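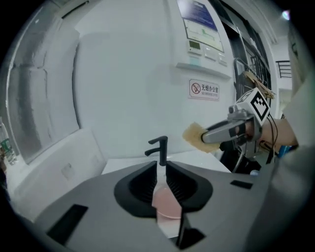 Vol. 12, No. 3 – p. 41

KITCHEN & BATH NOTES

Ostora pull-down faucet, matte black. Four months in

Short version: good faucet, annoying install, finish better than I feared. Long version follows, typed between jobs so bear with me.

Bought it in March to replace a chrome thing that dripped all winter. $345 from Tarawneh, the plumbing supply place out on the bypass. Their top model is $679 and as far as I could tell you're paying for a touch sensor and a nicer box. Skipped it.

Install. Instructions are one folded sheet, drawings only, and drawing 5 is wrong – the washer goes under the bracket, not over. Lost an hour to that. The mounting nut is plastic and wants to cross-thread. Go slow. Supply lines are on the short side, I had to get extensions, another trip. If your shutoff valves sit low, measure before you start.

Kerstin Sjöberg helped me with the under-sink part and her verdict was that whoever designed the hose weight has never been under a sink. Agreed. It snags on the trap unless you clip it exactly where the sticker says.

Daily use. Handle is smooth, stays where you put it. Spray is strong without soaking your shirt. The hose goes back up by itself most of the time, maybe one try in ten it needs a push. Flow is fine for filling a stockpot, a little slow if you're used to an older faucet.

The finish. Everybody asks about this. Black shows hard water, period. We have awful water here and I get white dots by lunchtime. Wipe with a damp cloth then a dry one and they're gone. No vinegar, the warranty card is very clear on that. No scratches so far, and I am not a carefull person.

Noise: there's a hum at half flow. Khalil Harb has the same model in his rental and says his doesn't. So could be my pipes.

Customer service. Emailed about the missing hex key, got an answer from a Maya Majali in two days and a key in the mail the week after. No complaints.

Would I buy again? Yes at this price. Not at the $400 some stores want. If you hate wiping, get brushed steel and save yourself teh trouble.

Four out of five. Loses one for drawing 5 and that nut.

Next issue: under-sink filters, if the Gridberg one ever ships.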